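Speaker Notes: Tray Storage and Return at the Savau Workshop
Delivered by Aiman Manurung, Facilities and Materials Office
2019-04-03

Slide 1. Opening

Good morning, and thank you to the Dudamov office for the invitation. I will speak on the handling of small parts trays in shared work areas. Li-hua Yen prepared the storage plan and will take questions on purchasing at the end.

The session covers the trays themselves, the place where they stand when empty, and the procedure for returning them. Please hold questions on the stockroom until Slide 5.

Slide 2. Background

The Savau workshop holds 1150 trays in circulation. Until December, empty trays were stacked flat at the end of each bench. Staff reported that the lower trays in a stack were seldom used and that the stacks took up bench space needed for sorting.

The office reviewed the matter and adopted upright storage at the back of the bench. Each color is assigned to a class of parts: red for items awaiting inspection, blue for items approved for use, black for items to be returned to the supplier.

[Pause. Ask how many in the audience use a color system at present.]

Slide 3. The tray row

The row runs along the back edge of the table, with the trays on end and next to one another. Standing them this way leaves the wooden surface in front open for work, and a person at the bench can tell the colors apart without moving anything. In the view on this slide the blue and black trays are upright in the row, and the red tray is raised at an angle to their left.

Draw attention to the small slots. All three colors have the same pattern, so the office did not have to change its label inserts when the second and third colors were introduced.
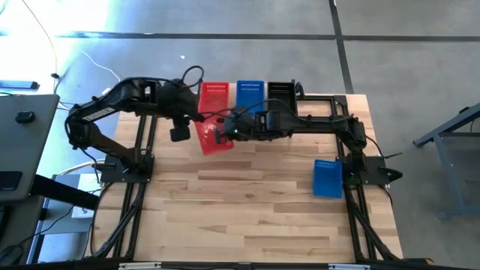

Slide 4. Return procedure

Read the steps aloud. They are printed on the handout.

1. Empty the tray completely and check the slots for small parts.
2. Wipe the tray with a dry cloth. Solvents are not permitted.
3. Stand the tray on end at the back of the bench, in the place assigned to its color.
4. Report any cracked tray to the materials desk before the end of the shift.

Staff are asked to allow 5 minutes for this work at the close of each shift. Supervisors should not schedule other duties during that time.

[If asked about full trays: they remain flat at all times and are outside the scope of this procedure.]

Slide 5. Stockroom and next steps

The Zaltberg stockroom keeps 60 spare trays in each color. Requests go through the Ticona order form, signed by the area supervisor. Replacement trays are issued within two working days.

The same arrangement will be introduced at the remaining benches once the labels for the back row have been approved. Area supervisors will receive written notice, together with a copy of the color chart for posting.

Hand over to Li-hua Yen for questions.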